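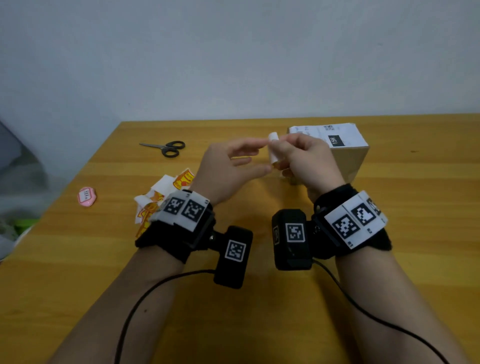 Kátia Medeiros reckons I should give up posting things interstate and just bank transfer everyone for Christmas. She wrote that under my November post and a few of you agreed.

I still like a parcel. My aunt in Darwin rings when one turns up and we talk for 30 minutes, which we wouldn't do over a transfer.

What I've changed is the size. Everything this year has to come in under 700 grams, so it's tea, seeds, socks and paperbacks. No more jars of relish.

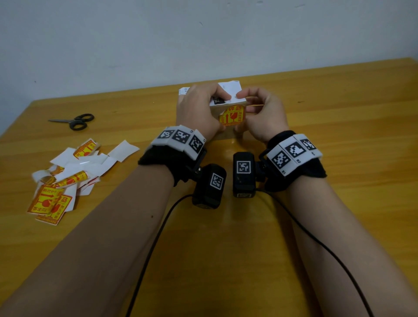

Old boxes
I keep 5 in the hall cupboard and reuse them until the corners go. Old labels come off first, or get covered over if they won't budge. Fragile stickers I leave alone if they still suit what's inside. 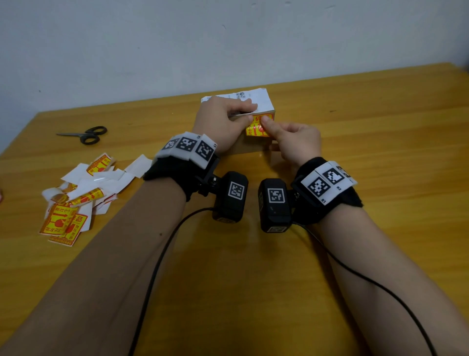
1 min read
Next job is the address book. Joonas Peltonen has moved again and I've got three postcodes for him, all in pencil.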